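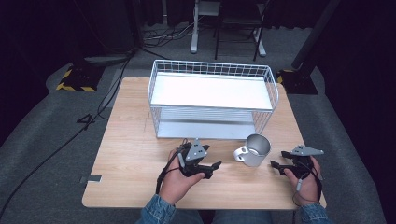 ホーム 訪問記 車両 模型 掲示板 リンク

プリズリー機関区 公開日のメモ(5月8日)

帰りの列車の中で打ってます。誤字はあとで直すかも。直さないかも。

プリズリー(Plisley)の保存鉄道、工場公開。年に一度の公開で、去年は仕事で行けず。今年こそと思って始発で出た。乗り換え二回、最後の支線が単行の気動車で、もう通路まで満員。みんな行き先が同じなのは鞄を見ればわかる。三脚、三脚、弁当、三脚。

駅から機関区までは徒歩。案内の矢印が途中で一つ逆を向いていて、同じ列車の人たちと一緒に牧草地の方へ行きかけた。踏切を渡って左が正解。来年行く人は踏切を渡って左。

受付で安全説明。ピットに近づくな、線路はまたぐな、足元の油に注意。紙のリストバンドをもらって入場。

■ まず扇形庫

外から見ると煉瓦の色がまだらで、戦後に継ぎ足した部分がはっきりわかる。中は思ったより暗い。煙出しの下だけ光が落ちてくる。目が慣れるまでしばらく突っ立っていた。

お目当ては3456号。動輪四軸のタンク機で、元は Pudik の炭鉱線で石炭を引いていた機関車。いまはボイラーを降ろして台枠だけになっている。知ってはいたけど、実際に見るとやっぱり薄い。平べったい。サイドタンクは庫の外の台に載せられて、内側の錆を落としている最中だった。

説明してくれたのがラドミル・バビッチさん(Radomir Babić)。Pudik の線で最後の頃に機関助士をやっていた人で、閉山のあと機関車を追いかけるようにこっちへ移ってきたそうだ。手袋をしたまま台枠をぽんぽん叩きながら話す。英語がところどころわからなかったので、以下は聞き取れた範囲。

・台枠にひびが2箇所。第三動輪の軸箱守のあたり。溶接で直すか当て板にするか、検査の人とまだ話がついてない
・車輪のタイヤは交換。鋳鋼のメーカーがもう国内に少なく、Mollel 社に見積もりを頼んでいる
・ボイラーは別の工場に出してある。火室の内側の板を半分くらい替える
・給水ポンプは純正ではなく、廃車になった789号から取ったもの。取り付け穴の位置が合わず、台座を作り直した

789号の話がおもしろかった。同型だと長いあいだ思われていたのに、分解してみたらシリンダーの中心間隔が違っていたらしい。図面は同じ番号なのに。バビッチさんの考えでは、炭鉱の工場が勝手にやった改造で、急曲線の側線に入れるためではないかと。証拠はない。本人も「わからんよ」と言っていた。自分は789号が製造時から別仕様だった説に一票。銘板の字体が違うから。でもまあこれも証拠にはならない。

汽笛のことも聞いた。Pudik 時代は谷に向かって鳴らすと二回返ってきたので、三回鳴ったように聞こえたと。坑口の人はそれで列車が来たとわかったという。プリズリーは平地なので返ってこない。

■ 機械場

扇形庫の裏。天井のシャフトからベルトで回す古い旋盤が並んでいて、うち一台を実演していた。削っていたのはブッシュ。砲金の切り粉がくるくる落ちて、子どもが欲しがってもらっていた。いいな。自分ももらえばよかった。

車輪旋盤は動かず。モーターの修理待ちとのこと。でかい。面板に人が立てる。

機械場の責任者がクライヴ・ケトルさん(Clive Kettle)。この人は質問に一つ一つちゃんと答えてくれるかわりに列が全然進まない。前の人がインジェクターのことを聞き出して、そこから長かった。でも聞いていて勉強になった。冷えた水でないとインジェクターは効きが悪い、だから夏の長い停車のあとは水タンクの温度に気を使う、と。知らんかった。模型しかやらない人間には出てこない話。

寸法の決め方も教わった。ブッシュは図面どおりに作らない。まず軸を測る。軸が減っているから、その減った軸に合わせて作る。だから部品は全部その機関車専用になって、同型機のあいだでも融通がきかない。789号のポンプで苦労したのもそういう話の続きらしい。

棚に古い木型がずらっと置いてあって、白ペンキで番号が書いてある。番号だけでどの機関車のものかわからない木型がかなりあり、若い人が台帳と突き合わせているところだった。台帳の方も途中が抜けている。一冊まるごと。

■ 昼

食堂車が開放されていたけど長蛇の列で断念。売店のソーセージパン。からしが強烈。紅茶は薄い。ベンチが埋まっていたので、貨車の影の枕木に座って食べた。背中がクレオソート臭い。まだ臭い。いま車内で隣の人に申し訳ない。

売店で古い運転時刻表の複刻を買った。Abugri 支線が載っているやつ。Abugri は一度行ってみたいとずっと思っている線で、廃線になって長いけど橋脚だけ残っているそう。時刻表をみると昼間に四時間も列車がない。なのに早朝だけ三本続けて走る。製材所の交代時間だろうか。だれか知ってたら教えてください。

■ 午後、構内試乗

小型の入換機が緩急車をつないで構内を往復。乗車券は硬券、記念に持ち帰り可。切符に鋏を入れてくれたのはジョーダン・ナットールさん(Jordan Nuttall)。鋏の形がM型で、聞いたら本物の支線で使っていたものだった。裏返して見せてくれた。

緩急車は板ばねが固い。分岐を渡るたびに腰にくる。走るのは信号扱所の手前まで。距離にして200メートルあるのかないのか、と思ったら看板に「200 m」と書いてあった。あった。帰りは推進運転で、車掌が前のデッキに立って旗を振る。これが一番よかったかも。ゆっくりで、継ぎ目の音が一つずつ聞こえる。

機関士側の席はとれなかったので走行中の写真はなし。二回乗ろうとして並び直したけど、水の補給で中断。待っているあいだに給水の様子を見物。給水柱の革のホースが古く、つなぎ目から盛大にもれていた。火夫さんの長靴がびしょびしょ。

■ 信号扱所

少人数ずつの入替制。担当はレオニー・エービッシャーさん(Leonie Aebischer)。てこを一本引かせてもらえた。遠方信号機のてこ。重い。腕で引こうとしたら動かない。足をかけて体ごと後ろに倒れるのがこつ。一回目は途中で戻ってしまい、二回目でがちゃんと入った。手で直接触らず布を当てて握るのは、汗で磨いた鉄がさびるからだそう。

連動装置は下の階。床の格子から少しだけ見える。てこを引くと下で鉄の棒がずずっと滑って、他のてこが動かなくなる。理屈は本で読んでいたが目で見ると納得が違う。レオニーさんは順番を間違えたらどうなるかも見せてくれた。どうもならない。動かない。それだけ。

ベルの符号表の複写が壁にあった。自分がノートに写し始めたところで交代時間になり、半分しか写せず。くやしい。

■ 講演(途中から)

客車庫で。アシュリー・ピカリングさん(Ashley Pickering)の「炭鉱線の塗装について」。信号扱所が押して頭を聞き逃した。

要点だけ。Pudik の機関車は黒というのが定説だけど、3456号のキャブの裏から濃い緑の層が出た。黒の下、錆止めの上。他の塗り重ねと比べると、少なくとも一度は全体が緑だった時期がありそう。写真は白黒しかないので決め手がない。会場から「キャブだけ他の機関車から持ってきたのでは」という質問が出て、ピカリングさんも否定はしなかった。ここでも789号の名前が出る。あの機関車、どこまで分けられてるんだ。

復元後の色はまだ決めてないとのこと。自分は黒がいい。緑もみたいけど。バビッチさんは後ろの方で腕を組んで聞いていて、終わってから「私が乗った頃は煤の色だった」と。

■ 細かいこと

・昼すぎはピット周りが混むので、庫は朝がよい
・庫内は本当に暗い。明るいレンズを
・トイレは客車庫の横の方が空いてる
・売店は現金のみ
・帰りの支線は本数が少ない。一本逃すと長い。逃した
・模型の部品市もやっていたのに最後まで気付かず。客車庫の二階。次回は必ず

駅で待っているあいだ、遠くで入換機の汽笛が一回。もう片付けの時間のはずなので、庫に入れるところだったのかな。

台枠が直って車輪が入るのは来年以降という話。ボイラーが戻るのはもっと先。写真の整理はこれから、枚数が多いので時間かかります。信号扱所の符号表、残り半分を写してある方がいたら連絡ください。乗り換えなのでここまで。

最近の記事
・Abugri 支線の時刻表を読む(準備中)
・緩急車の板ばね、模型でどうするか
・タンク機の水タンク 内側の話
・硬券の鋏痕あつめ その二
・給水柱めぐり 春編

お問い合わせ | リンクについて | 無断転載はご遠慮ください
ページの先頭へ戻る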